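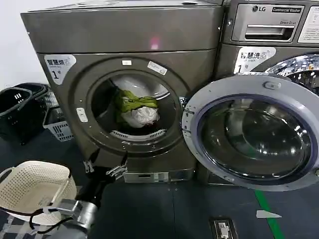 Laundry Room Group, March meeting
Urquijo House, ground floor, 7:00 p.m.
Chair and notes: Asif Talpur

1. Notes from last time
Approved, with one fix: the room closes at 11, so the last wash goes in by 10.

2. How the room is doing
Great turnout for this item! 21 households have signed up for the evening slots and people had lovely things to say about having the washer and dryer side by side. Asif read out a few of the comments from the book by the door (the one about finally getting a king-size comforter clean got a cheer).

3. Machine names
Agreed to go by the numbers on the front labels, so "washer 1" and "dryer 1" in the booking sheet and in any message about a fault. Much easier than "the left one."

4. Dryer habits
Good long talk. Agreed:
- wipe the lint filter after every load
- take plastic bags out before pressing start
- 40 minutes first, then check, then add more if needed
- leave the washer door open afterward so the drum can air out

5. Money
300 in the fund. Group happy to spend 60 on a folding table. Plandix and Dramach both have one that fits; Asif to measure the wall and pick.

6. Any other business
Spanish and Chinese versions of the house rules are nearly done, thank you to everyone who helped! Sock swap box to be tried until the next meeting.

Closed 8:10 p.m.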